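Catalog > Workroom > Work Surfaces > Flirier 44 Bench Top

Search products, part numbers, manuals
Go

Flirier 44 Bench Top, White

Posted in March by the Bredville product desk

The Flirier 44 is a flat replacement top for workroom benches, packing tables and light assembly stations. It is 44 inches wide and ships as a single panel with a matte white finish on the working face. The underside is sealed but not finished. Fixing holes are not pre-drilled, as bench frames differ in the spacing of their cross members.

The top is stocked for the Bredville standard frame and for the older Bronska frame, part 389. On the Bronska frame the front cross member sits slightly lower than the rear one, and the spacer pack must be fitted before the panel is fastened. Without the spacers the surface will slope toward the operator, and small parts will roll.

Fastening is from below with ten screws, supplied. Use the short screws only. The longer screws in the Bronska hardware bag were meant for a thicker top and will come through the working face. Tighten by hand, starting at the center and moving out to the corners, then check for level in both directions before the final turn.

The finish resists most water-based cleaners, dish soap and rubbing alcohol. It does not resist acetone, paint stripper or abrasive pads. Wipe spills from the edge inward so that liquid does not run into the joint between panel and frame. Dye, marker ink and rust should be treated the same day - old stains in the matte finish can be lightened but seldom removed.
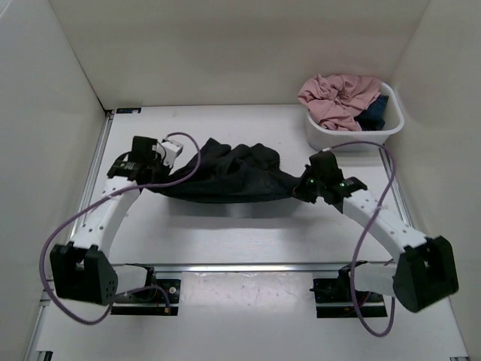 Nic Giolla writes that the matte face shows pencil marks more than the gloss top it replaced, and that a white vinyl eraser takes them off faster than any spray. The gloss version is no longer made. Remaining stock is listed under Clearance and is sold without a spacer pack.

Load rating is over 73 pounds at any single point when the panel is supported on all cross members, and less where it overhangs. Do not mount a vise on an overhang. For vise work, order the steel backing plate and set it directly above a cross member, with the clamp bolts passing through both.

The panel may be trimmed along either short side with a fine-tooth saw. Cut with the white face up on a table saw, or face down with a handheld circular saw, and seal the cut edge the same day. Trimming ends the right of return but does not affect the warranty on the finish.

Panels ship flat between two sheets of board. Store them flat. A panel left leaning against a wall may take a bow, and a bowed panel should rest on a level floor for several days before it is fitted. Damage in transit must be reported before installation. Edge sealer and spare screws are ordered separately.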